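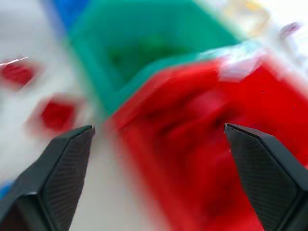 Zsolt Illés wrote back to the last report that he could follow the money but not the car, and asked for the next one to say plainly what had been taken off, what had gone back on, and whether the new engine would fit without cutting the chassis rails. Short answer to the last one: yes, it fits, with one crossmember moved. The rest is set out under the same headings as before so the two reports can be read side by side.

Sárközi coupe engine conversion – second progress report

Period covered

From the end of the strip-down to the end of January. The workshop closed over the holidays and no hours were charged for that time.

Engine and mounts

The 1788 cc four from the Stero van arrived complete with its loom, alternator and engine computer. Compression was even across all four cylinders. The rear main seal was weeping and has been replaced, along with the water pump and the cam belt. The sump was the first real problem. On the van the deep part of the sump sits at the front, and in the coupe that puts it straight on top of the steering rack. Andor Halász cut the sump and rewelded it with the well at the rear, then filled it with kerosene and left it on the bench overnight. One pinhole showed up at the corner and was ground out and welded again. The oil pickup has been lengthened to suit.

The engine mounts are made and tacked in place. They use the original rubber blocks from the coupe, so replacements can be had without anybody needing a drawing. Final welding waits until the exhaust manifold has been trial fitted on both sides of the steering column, as there is 21 mm between the column and the nearest runner and we would like a bit more.

The crossmember under the gearbox has been moved back and now bolts in. The original was welded. The old brackets have been kept in a labelled box with the other parts that came off, in case a future owner wants to go back to standard.

Gearbox and driveline

We are keeping the coupe's own five-speed. Levente Medve stripped it and found the second gear synchro worn and a chip on the reverse idler. Both have been replaced from the spare box. An adapter plate has been machined to join it to the Stero block, and the input shaft now runs in a bronze bush pressed into the end of the crank. The clutch is the van's pressure plate with a driven plate splined for our shaft.

The tailshaft has to be shortened and rebalanced. This is booked with Cumton Driveline but they can't take it until the gearbox is in its final position and we can give them a measured length. Their quote is unchanged.

The differential was to be left alone under the original plan. With the cover off there was a fair amount of metal on the magnet, and the side bearings were noisy when turned by hand. I asked for approval to rebuild it, Kinga Vass gave it, and the cost is shown under the contingency line. The ratio stays as it was.

Cooling and fuel

The original radiator has been recored with one extra row. A thermostatic fan goes behind it, as there is no longer room for the mechanical one. The top hose is from the van and the bottom hose is made up from two pieces with a joiner, which I don't like much. I am looking for a single moulded hose that will do the job.

The fuel tank has been cleaned, pressure tested and painted. It has a new return line and a small swirl pot, with the pump mounted low on the passenger side. The filler neck was perforated and a new one is being made.

Electrical

This is the part that is behind. The Wakunano engine loom has been thinned down to the circuits we need and labelled at both ends. It has not been joined to the body loom. The body loom itself is worse than we thought, with old alarm wiring spliced into it in several places and the insulation gone hard behind the dash. Imre Szilágyi has had the dash out and recommends replacing the front half of the loom. I agree with him. It adds hours but very little in materials, and the alternative is chasing faults after the car is painted.

The standard tachometer will be kept. It needs a signal converter, which has been ordered.

Body

Not much was planned for this period and not much has been done. The bonnet clears the new engine by enough to close but not enough to be happy with, and the oil filler cap touches the bracing underneath. We will trim the bracing. No bulge or scoop will be needed. Rust in the left sill has been opened up and is no worse than the original estimate allowed for.

Engineering certificate

The engineer has looked at the car once, with the engine sitting on its tacked mounts. He wants to see the crossmember bolts replaced with a higher grade, a driveshaft safety loop, and the brake booster line rerouted away from the exhaust. None of that is difficult. He also wants the front brakes upgraded before he will sign, which we had allowed for. He will come back when the car can move under its own power.

Spending

The main budget is on track. The contingency has been drawn on twice, once for the differential and once for the gearbox parts, and $1000 of it is left. The extra loom work will be charged at the normal hourly rate and I expect it to come out of what we saved on the radiator. If it can't, I will write before the hours are worked.

Timing

The car is some 3 weeks behind the schedule in the first report, nearly all of it because of the wiring. First start was planned for the end of this period and will now be in the next one. The paint booking has been moved back to match and the painter has no objection.

Work planned for the next period

Weld the mounts and fit the manifold – then measure for the tailshaft and send it out
Finish the front half of the body loom and join the engine loom to it
Fit the fuel pump, lines and new filler neck
Replace the crossmember bolts and fit the safety loop
First start, with the exhaust finished as far as the front muffler
Front brake upgrade

Decisions needed from you

Whether to keep the original airbox. It can be made to fit with a new duct, but a plain panel filter housing would be cheaper and easier to service. Either will satisfy the engineer.

Whether the heater is to be connected now or left until after paint. Levente would like to do it now while the dash is out.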